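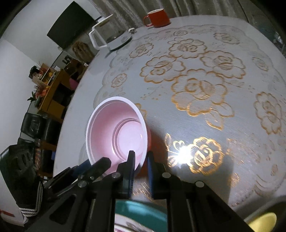 ハンドヘルドグリッパーのデータを学習に回すまでのソフト側の作業メモ。5月に前処理をだいぶ書き直したので、忘れないうちに連投します。ハードの話はほぼ出ません。

全体の名前はPlukska。収録ファイルを入れると、時刻合わせ、カメラの自己位置推定、指の開き幅の推定、区間の切り出し、品質判定まで通して、学習用の形式で吐きます。中身は小さいコマンドの集まりで、つなぎはただのMakefileです。

書いているのは主に自分とGøran Haugen。Hanne Dalsgaardが実機側の制御を見ていて、こちらの出力をそのまま食べる立場なので、文句はだいたいHanneから来ます。

まず自己位置推定。手に持ったカメラ一台と慣性センサで軌跡を出す、よくある構成です。今回いちばん時間を使ったのがここでした。

困るのは光沢のあるテーブルクロス。照明の映り込みは手を動かすと一緒に動きます。特徴点の検出器から見ると白飛びの縁はとてもいい角なので、喜んで拾ってしまう。布に固定されていない点が混ざると、軌跡がゆっくり横に流れます。

柄の繰り返しも別の意味で困ります。花や葉の模様が円周に沿って並んでいるような布だと、ひとつ隣の花と対応がついてしまう。外れ値除去をしても、隣の花どうしで筋の通った集団になると生き残ります。

最初は柄のほうが犯人だと思って、対応付けの探索範囲を狭めました。少しは良くなったけれど、今度は速い動きで追跡が切れるようになって戻しました。慣性センサの予測で探索窓の大きさを変える形にして落ち着いています。

映り込みのほうは、輝度が飽和した画素の周りを少し膨らませてマスクするだけ。学習したセグメンテーションも試しましたが、処理時間が増えるわりに軌跡の誤差は変わらなかったので外しました。

マスクを膨らませる幅は露出で変えています。固定値だと、明るい窓際の収録で机の上の特徴点がほとんどなくなる。ここは今も手で決めた表です。きれいにしたいけど動いているので放置。

あとは自分の指。画面の下にずっと写っていて、カメラに対してほぼ動かないので、マスクし忘れると「カメラは静止している」という票が大量に入ります。指は開閉するので、マスクは全開のときの形と全閉のときの形の和集合で作っています。

指のマスクは機体ごとに作り直しです。ブラケットの取り付け角が少し違うだけで縁が漏れる。以前は共通の一枚を使い回していて、特定の機体のデータだけ移動量が短く出る、という現象を長いこと追いかけていました。原因がわかったときは二人でしばらく黙った。

魚眼の歪みについて。周辺まで使うか、中央だけ使うかで毎回議論になりますが、うちは周辺まで使います。机の上だけだと面がひとつしかなくて、奥行きの拘束が弱い。棚やカーテンの縦の折り目のような奥のものが入ると、回転の推定が目に見えて安定します。

そのかわり較正は真面目にやる必要があります。再投影誤差の平均だけ見て合格にしていたら、周辺部だけ系統的にずれている機体がありました。今は画像を格子に切って、区画ごとの残差を見ます。平均はもう表示すらしていません。

テレビの黒い画面も要注意です。消えていても鏡みたいに部屋が写るので、その中の点を拾うと画面の奥に部屋がもうひとつできる。地図を三次元表示すると壁の向こうに点群が伸びているので、すぐわかります。いまのところ三角測量した点の奥行きの上限で落としています。

時刻合わせの話。この部分のモジュール名はLatexです。latencyを測るからという理由でGøranがつけた名前で、組版とは関係ありません。検索しづらいので変えたいのですが、設定ファイルの全部に入っていてもう変えられない。

Latexがやるのは、映像と慣性センサのずれの推定。収録の頭で手首を左右に振ってもらい、画像から出した角速度とジャイロの角速度の相互相関を取ります。山がはっきりしなければその収録は保留にします。

ずれは収録の中で一定、と決めつけていたのが間違いでした。長い収録だと後半にじわじわ開いていく。いまは頭と終わりの両方で手首を振ってもらって、間を直線でつないでいます。終わりの一回を忘れる人が多いので、途中の自然な動きからも推定できるようにしました。精度は落ちます。

指の開き幅。指についたパッドの位置を画像から直接検出して、機体ごとの較正表で幅に直します。パッドの色が机の上の物と似ていると間違えるので、検索範囲を指の可動線上だけに絞っています。青いパッドのときに青緑の縁の皿が真下に来る、みたいな配置は実際にあります。

可動線に絞る前は色だけで見ていて、皿の縁を指だと思って「全開」と出すことがありました。映像を見れば閉じているのに数値は全開。学習側はそれを素直に信じるので、物をつかむ直前に開く方策ができます。

器の縁をつまむ動作は、開き幅の推定がいちばん効く場面です。縁は薄いので、つかんだときと空振りしたときの幅の差が小さい。コップの胴をつかむのとは要求される分解能が違います。

なので、つかんだかどうかのラベルは幅だけでは決めていません。幅の変化が止まったあと、指の間の見た目が手の動きと一緒に動いているかも見ます。オプティカルフローの残差を取るだけの簡単なものです。

区間の切り出し。一本の収録に複数の試行が入っているので、自動で切ります。いまの規則は、手が静止、かつ指が開、が続いたら区切り。言葉にすると単純ですが、迷って止まる人がいるので、静止の長さのしきい値だけでは足りませんでした。

迷いの静止は物の近くで起きて、終わりの静止は物から離れたところで起きることが多い。そこで、直前に指を開いた位置からの距離を条件に足しました。これで手直しの量がかなり減りました。ゼロにはならないので、人が直す画面は残してあります。

その画面がビューアです。映像、軌跡、開き幅、区切りを並べて表示して、区切りはドラッグで動かせる。最初はブラウザで作って、動画のシークが一コマずれる問題にはまりました。今は全フレームを先に静止画に展開しています。ディスクは食うけど、ずれないほうが大事。

一コマずれるビューアで直したラベルは、全部一コマずれています。書くと当たり前ですが、気づいたのは直し終わったあとでした。

品質判定。5月の時点で保留になっていた収録が409本ありました。捨てるのは惜しいので、新しい前処理で全部かけ直しました。以下はそのときのメモ。

保留の理由で多かったのは軌跡の飛び。次が時刻合わせの失敗。映像が暗い、ぼけている、というのは思ったより少なかったです。映り込みのマスクと指のマスクを入れただけで、軌跡の飛びのかなりの部分は直りました。

直らなかったものを見ていくと、カメラが机に近づきすぎて布の柄しか写らない時間が長い。これはソフトではどうにもならないので、慣性だけでつないだ区間に印をつけて、学習側で重みを下げてもらっています。

印をつけるだけにして、捨てるかどうかは前処理で決めない。これはHanneの要望です。以前は前処理が勝手に落としていて、学習データの本数が版ごとに変わり、何を比べているのかわからなくなっていました。

版の管理について。出力には、前処理のコミット、較正ファイルのハッシュ、設定ファイルの全文を埋め込みます。設定は差分でいいという意見もあったけれど、半年前の差分を復元できたことがないので全文。

次は再生。Hjaltestedというのが実機のある部屋兼マシンの呼び名で、そこで軌跡をそのままアームに流して確認します。再生側の計画ソフトがLando。こちらはHanneの持ち物です。

Landoは手先の軌跡を受け取って、逆運動学と関節の速度制限を通して、届かない区間があれば報告します。人の手首は器用なので、アームでは特異点の近くを通る動きを平気でやります。報告を見ると、どの人がどんな持ち方をしたかまで想像がつく。

よく引っかかるのは、器を手前に寄せながら手首を返す動き。人なら何も考えずにやる。Landoに通すと手首の関節が制限に張りついて、そこだけ軌跡が遅れます。

はじめは制限を超える軌跡を不合格にしていました。今は時間方向に引き伸ばして、引き伸ばした割合を一緒に記録します。つかむ瞬間だけは伸ばすと接触の様子が変わるので、その前後は伸ばさず不合格のままにしています。

遅延の話。実機では、画像が届いて推論して指令が出て、アームが動き出すまで時間がかかる。学習データの側にはこの遅れがありません。そのままだと、方策は常に少し昔の世界に対して正しい動作を出します。

対処は普通です。方策は先の動作をまとめて出して、実行側は遅れのぶんだけ頭を捨てる。一回に出すのが40ステップで、制御は10Hz。捨てる量は起動時に測った遅延から決めています。

ここで指とアームの遅延が違うことを忘れていました。同じ量だけ捨てると、指のほうが先に閉じます。器の縁に届く前に閉じて、縁を外側から押す。映像だけ見ていると認識の失敗に見えるので、認識の担当（自分）がしばらく疑われていました。

指とアームで別々に捨てるように変えたら止まりました。変更は数行。Hanneのコミットメッセージは「fix」だけでした。

動作の切り替わり目のがたつきについても聞かれたので書いておくと、前の予測と次の予測を重ねて混ぜています。開き幅は混ぜません。開と閉の中間という、誰もやっていない動作ができてしまうので。

座標系。手先の相対移動で持つか、机に対する絶対位置で持つか。うちは相対です。収録ごとに地図の原点が違うので、絶対で持とうとすると結局どこかで合わせる必要が出ます。

相対で持つと長い軌跡のずれはあまり問題にならない。そのかわり短い時間の雑音がそのまま動作の雑音になります。なので前処理の評価も、終点の誤差より短区間の誤差を主に見るように変えました。論文でよく見る指標は、うちの用途には少し甘いです。

平滑化のかけすぎにも注意。軌跡をなめらかにすると再生はきれいになりますが、縁に指を差し込む直前の細かい修正が消えます。あの修正は雑音に見えて、人が見ながら合わせている部分なので残したい。いまは速度が遅い区間ほど弱くかけています。

テスト。前処理の変更は、固定した収録の組で毎回回します。映り込みの強いもの、柄の細かいもの、動きの速いもの、途中で人が横切るもの。合否は数値で出しますが、結局は軌跡を重ねた絵を一枚出してもらうのがいちばん早く気づけます。

全部で2,000本のデータセットを通すのに一晩。以前は途中で一本こけると全体が止まっていて、朝来ると最初のほうで止まっている、ということがありました。一本ごとに別プロセスにして、失敗は理由の文字列を残して先に進みます。

理由の文字列は自由記述をやめて列挙型にしました。自由記述だと同じ失敗が違う言い方で並んで、集計のたびに正規表現を書くことになる。「その他」も用意しましたが、Gøranの書いた部分だけ「その他」が多い。本人には言ってあります。

乱数の種も固定しました。外れ値除去が確率的なので、同じ入力で軌跡が微妙に変わり、回帰テストがたまに落ちる。並列化していると種を固定しただけでは揃わなくて、対応点の並び順もソートする必要がありました。

残っている宿題。映り込みマスクの表をなくしたい。透明な容器の越しに見える背景の点をどう扱うか決めていない。湯沸かしのガラスの胴みたいなものが大きく入ると、屈折した点が少し混ざります。量が少ないので外れ値除去に任せたままです。

もうひとつは区切りの自動化で、両手の作業になると今の規則がそのままでは使えません。片手が押さえ役で静止している時間が長く、そこで全部切れてしまう。いまのところ動いているほうの手だけで判定していますが、押さえる手が途中で入れ替わると破綻します。

ビューアを公開してほしいという話をもらっていますが、設定の読み込みがPlukskaの中身に依存していて、そこを剥がすのに手間がかかります。フレーム展開のスクリプトだけなら単体で動くので、先に整理するつもりです。

Latexの改名についてはGøranが反対しています。

追記：飽和マスクのしきい値を聞かれましたが、カメラの階調設定に依存するので数字は書かずにおきます。白飛びした部分のヒストグラムを見て、山が端に張りついているところで切っているだけです。膨らませる幅のほうが結果には効きます。

追記その二：相互相関の前に角速度の大きさだけを取り出しています。軸ごとにやるとカメラとセンサの取り付け向きの較正が先に必要になって、順番がぐるぐる回ります。大きさなら向きは要りません。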